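What the arm does all day, and what I do now

A few of you wrote back after the April issue asking how things are going at Dotport since the arms came in, so I'll try to give you the real version (the brochure version is on the wall by the elevator, if you're ever visiting).

My job used to be sorting and resetting. I'd pick something up, put it where it went, pick up the next thing, and by lunch my right shoulder would be talking to me. Now the arm does the picking and I look after the arm. I set out the objects, I start the run, I watch, and I write down what went sideways. On a good Tuesday we got through 178 picks before the first coffee break and I hadn't lifted anything heavier than a pen!

Is it easier? On the shoulder, yes, hugely. On the head, I'm not so sure. You can't daydream the way you could when your hands knew the job. Wiremu Katene, who sits across from me, says he goes home tired in a totally different place, and I know exactly what he means. We asked for shorter turns at the station and we got them, so now we swap every hour – that helped more than the new chairs did.

The part I didn't expect to like is the upkeep. Ferenc Balogh taught me to go over the grippers at the start of each shift: screws first, then the links, then the fingertips. The tips take the worst of it. They get chipped at the very end from nudging into things, and a chipped tip still closes fine on a block but can get fussy with anything thin. 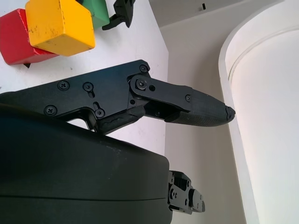

I keep a log of all that now, which started as a paper notebook and moved into Collex once the notebook got popular. It's up to 638 entries. Half of them are mine and you can tell, because I write too much.

What hasn't been settled is pay. We're doing a different job from the one on our contracts, and the new job title is still "under review." I'll bring it up again at the next floor meeting, and if you work with these things too and got your title changed, please hit reply and tell me how you went about it.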